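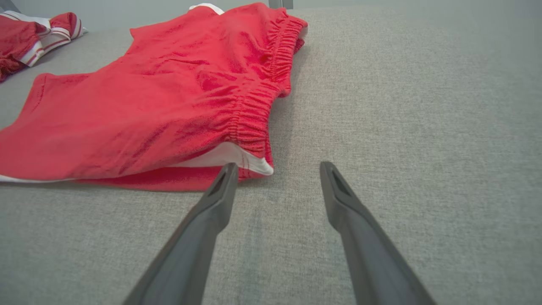 April, 6 a.m. Up before the alarm again! Ran the Emlow loop, the long way past the reservoir, and the herons are back. Four of them standing in the shallows like they own the place (they do). Mist all the way to the Vokmont road, and I had the whole path to myself.

Legs heavy on the first hill, then something let go and I flew down the other side. I love that stretch so much. 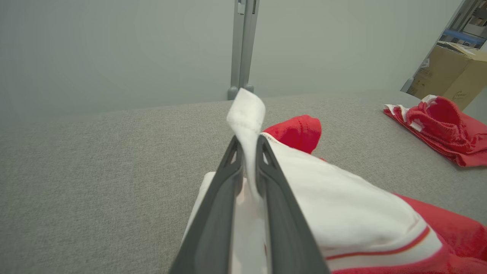
Stopped at Siqueira for a roll, still warm, ate it walking. Must remember to sign up for the Vullance 10K before the list fills, they only take 400 and I want in so badly this year. Laundry tonight, hills tomorrow. New socks too, if I pass the store.

12 shares | 4 comments

Back to top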